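Two arms, one clock

Most of the trouble we have had with our two-arm cell at Dilside has been trouble with time. I want to argue that people writing control software for this kind of setup should worry about timestamps before they worry about planning, and that most of them, me included, do it the other way around.

When Tamer Fakhoury and I started, each arm had its own driver process, its own loop and its own log. That seemed clean. You could restart the left arm without touching the right. The planner sat on top, asked both drivers for joint positions, and took whatever came back as the current state.

The catch was that one answer could be 80 milliseconds older than the other. With the arms far apart you would never notice. Bring the grippers close together and the planner is checking for collisions against a pose one arm has already left. We padded the collision model to cover it, then padded it again, and ended up with two arms that refused to meet in the middle at all.

Caoimhe Ní Chonaill read our logs and told us to throw out the padding. She was right. We now read both arms in one loop, stamp the pair together, and refuse to plan on any pair more than 12 milliseconds apart. The change came to 160 lines, most of them deletions. We lost the separate restarts, and I do miss those – a fault on one side now stops both.
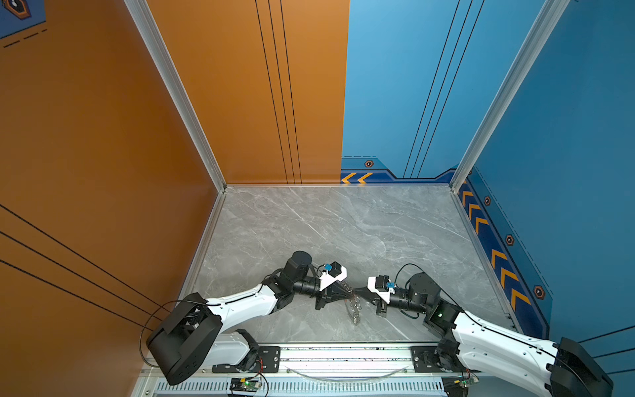

*Both grippers near the middle of the cell, with the clear plastic part and its spring on the floor below.*

Raed Farah thinks a better planner would have hidden the problem. Maybe so, for a while. But a planner can only be as good as the state it is given, and hiding a stale reading makes it harder to find later. I would take a dull planner with good timestamps.

The cameras are still on their own clock. Tamer has a branch for that, and it needs review before we merge it.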